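Unit 6: Work Surfaces and Seated Posture
Course handout, Certificate in Workplace Health, Plevden College

Purpose of this unit

Students completing this unit will be able to assess a seated workstation, record their findings on the Plevden worksheet and recommend adjustments in order of priority. The unit assumes familiarity with the body landmarks introduced in Unit 3. Students who have not completed that unit should speak with their tutor before the practical session.

Surface height

The correct height of a work surface depends on the worker and on the task. As a starting point, the surface should sit at or slightly below the height of the elbow when the upper arm hangs relaxed and the elbow is bent to a right angle. Fine work, such as inspection or hand stitching, may call for a higher surface with forearm support. Work that requires downward force calls for a lower one.

Where a surface cannot be adjusted, the chair is adjusted first and a footrest is provided if the feet no longer rest flat on the floor. Raising the chair without attending to the feet is the most common error in student assessments and will lose marks.

Reach zones

Reach is described in two zones. The primary zone is the area swept by the forearms while the upper arms stay close to the trunk. The secondary zone is the area reached with the arms extended and the back still against the chair. Items in constant use belong in the primary zone. Items used from time to time may be placed in the secondary zone, and anything beyond it should be moved to a shelf or trolley — the worker should stand to fetch it.

Surface depth is considered together with reach. A depth of 800 mm suits most general tasks, although a deeper surface may be needed for layout work.

Edges and contact stress

A hard, square front edge can press on the soft tissue of the forearm and wrist. Assessors should note the profile of the edge, whether the forearms bear on it, and how long contact is maintained.

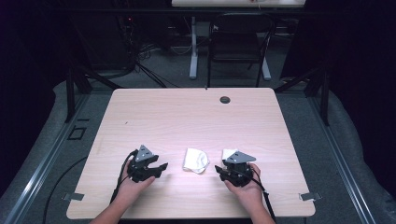
Page last modified: August, Course Materials Office

Both forearms come in from the near side of the table, with a tool held in each hand. In two-handed tasks of this type, record each side separately on the worksheet. Cables at the near edge are entered under "Other observations".

Assessment

Complete the Ospina and Groken case studies and submit one worksheet for each. Every worksheet has 8 sections, all of which must be filled in; write "not applicable" where a section does not apply. The Gondo case study is optional and is not marked.

Worksheets are submitted through the course portal. Requests for an extension must be made in writing before the due date shown there.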